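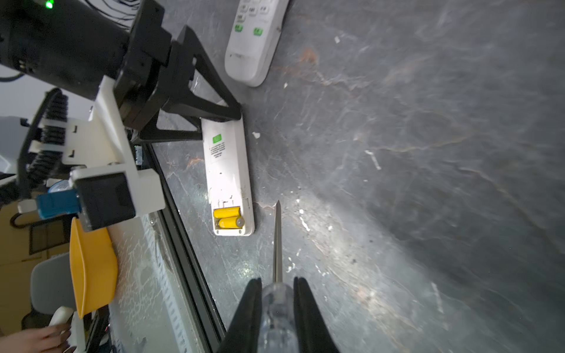
The first thing Naledi Mthembu learned at Rikar was that you could not teach the arms anything while you were annoyed.

She had come from the counter of a key-cutting shop called Brultov, where being annoyed made no difference. A key went in the clamp and the machine followed the shape of it. The arms followed her. If her shoulders were up round her ears, the left gripper came down in small angry jerks, and every jerk was kept.

"Delete it," said Nesma Ramadan from the next bench, without looking round.

"It got there in the end."

"It'll learn the getting there as well."

Naledi deleted it, put everything back where it had been and took hold of the two handles again. They were a smaller pair of arms, with no motors pushing back. Whatever she did with them, the big arms on the table did too, a fraction behind. The delay was too short to see. She felt it all the same, like walking with someone who lets you choose the way.

The task that month was remote controls. Turn one over, get the back off, get the batteries out. There was a screwdriver for the awkward ones. The target was 200 good ones, and the sheet taped to the side of the monitor said she had done 103. Ebise Lencho, who ran the room, had written the number in pencil that morning and gone off to argue with someone on the telephone about the rent.

Naledi's father had worked with his hands until they stopped. He had repaired radios in the front room, and later televisions, and later still nothing, because people had started throwing things away. He held a screwdriver very low down, nearly at the blade, with his little finger resting on whatever he was mending. She had held one like that herself until her second day at Rikar, when she found out that a gripper has no little finger.

She tried again. The right arm came across the table. She stopped it short of the remote, let it settle, and moved it on.

"Better," said Nesma, who still hadn't looked.

"How can you tell?"

"I can hear the motors."
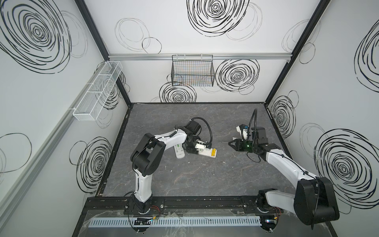 At half past ten they had tea in the corridor. Mpho Mathebula came down from the software room with his own mug and told them that the last model was not good. They had trained it on the first 600 recordings, from before Naledi's time, and run it overnight on the test table.

"What does it do?" Nesma asked.

"It does Ayanda," said Mpho.

Ayanda Pretorius had left in March for a job at Shabalala, the cold store by the river. He had been the fastest of them. He had also had a habit, which none of them had noticed while he was there, of lifting the gripper a little just before he closed it, as if he had thought better of the whole thing. Then he would go back down and take hold. Now the model did it too. It did it every time, Mpho said, even when there was nothing on the table. It went down, it thought better of it, and it went down again.

"Can you take it out?" asked Naledi.

"I can take out all his recordings. Then I've got no model."

They drank their tea. Nesma said she missed him, which surprised Naledi, as Nesma had never said a kind word about him.

"Can I see it?" Naledi said.

The test table was in the back room. Mpho typed something and the arm woke, and it was just as he had said. It went down towards a remote control, paused, rose by the width of a thumb, and went down again. She had worked beside Ayanda for only 15 days before he left. She remembered his green jacket and that he ate standing up. She had forgotten the lift until the arm did it, and then she could see his elbow.

"Again," she said.

Mpho ran it again.

"It isn't wrong, though," she said. "It gets hold of it."

"It's slow. Bivska are paying for fast." Bivska were the recycling people. They had been in once, two men in good shoes, and had asked how many an hour.

Back at her bench she thought about what the arm would have of hers. She went slowly near the end, she knew that. She liked to bring the tip of the screwdriver close and stop and have a look before she touched anything. Her father had done the same, though he hummed while he was looking. There was no way of recording the humming.

She did four more before lunch, and three of them were good. On the fourth the screwdriver turned in the grip and the blade skated off sideways over the table top. She sat back and let go of the handles and shook her hands out.

Ebise came in with the pencil behind her ear.

"Rent's sorted," she said. "How many?"

"Three."

Ebise rubbed out the number on the sheet and wrote 106. She stood for a while with her arms folded. She had taught all of them, Ayanda as well, and she still took a turn on the handles when someone was off sick. She was better than any of them and took no pleasure in it.

"You stop before you touch," she said.

"I know. Should I not?"

"Do you do it every time?"

"I think so."

"Then carry on. If you do it now and then, it won't know what to make of you." She pulled a chair over with her foot and sat down on it backwards. "Show me one."

Naledi took the handles. The screwdriver was in the grip again, and she had the blade where she wanted it. She stopped and had her look. Beside her Ebise kept quite still.
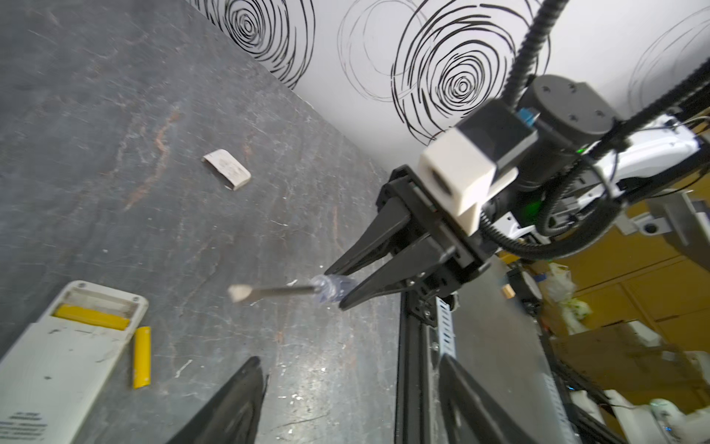 "Does it mind whose hands it gets?" Naledi asked.

"It copies whatever we show it, good or bad, and it has no way of telling which is which," said Ebise. "That part's up to us."

Naledi nodded. She brought the left arm round a little to give herself room. Next door the test table had started up again. Mpho must have left the door open – she could hear the motor going down, then the small change in the note as it lifted, then down again.

Nesma had heard it too. She had stopped working and was sitting with her head on one side.

"He always did that," she said. "I used to think he was showing off."

Ebise got up and put the chair back. She looked at the sheet, and at the clock, and told them lunch was at one and that whoever had taken the good pliers was to return them. Then she went to shut the door to the back room, but she stood in the doorway for two or three more goes before she did.

Naledi waited until it was quiet. She let her shoulders down, pressed the pedal to start recording, and went in.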